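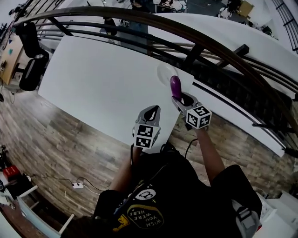
The white board set across the stair rail, with the clear round plate on top and the purple piece held above it.

I first met Maham Khokhar in August, when I was looking for somebody to talk to about working in odd corners of a building. She has set up shop on an upstairs landing, and her main work surface is a big white board laid slantwise over the curve of the stair railing. I had to see it!

"People come up the stairs and go straight for the board," she told me. "They want to know if it wobbles. Then they want to know if they can put their coffee on it. No to the coffee."

Maham runs a small outfit called Sernetti that sorts and repacks mixed boxes of household bits for resale - plates, lids, kitchen odds and ends, all the stuff that gets separated from its other half. She moved in two years ago and the stairwell won her over before the rooms did. The rail is dark brown wood on black metal balusters, and it swings around in a big arc (I ran my hand along it the whole way up, like a kid).

"I looked at two other places, both square, both with that gray carpet," she said. "The Arnell building had better parking. I still think about the parking."

So why work over a railing when there are tables downstairs? She laughed at me a bit for asking.

"It's the height. I'm standing up all day and a table gets me right in the lower back. The rail comes up to where my hands want to be. And I like hearing what's going on below. If somebody drops something down there I know before they've picked it up."

The white helps too. Clear things are the worst to sort, she says, and a see-through plate on a wood surface is an accident waiting to happen. She spent an afternoon trying colors. Blue was nice but made everything look chilly, and black showed every speck of dust.

"White's boring and I can find the edge of a lid on it. I used to have a cutting table from Qureshi, lovely thing, cost me $400, and I lost stuff on it constantly. Sold it for $100 to a man who keeps bees."

They get through 4,000 pieces in a good month, and the landing is only for the awkward ones. Anything with an obvious mate gets paired downstairs. What comes up to the board is the lid that almost fits three things, or the long purple whatsit with no name on it.

I asked what she'd change. The power situation, she said right away. There's one strip on the floor and the cables wander off across the planks, and she has been meaning to run them along the wall for ages. She'd also like a proper shelf by the desk, and she has her eye on one from Stellov if the price comes down.

"And a lip on the board. Just a little one. I've got the strip of wood for it, it's been behind my desk since spring."

We talked for another hour, mostly about lids. She thinks you should keep a lid for a year before giving up on it. I told her I have a whole drawer at home and she asked me, quite seriously, to bring it in.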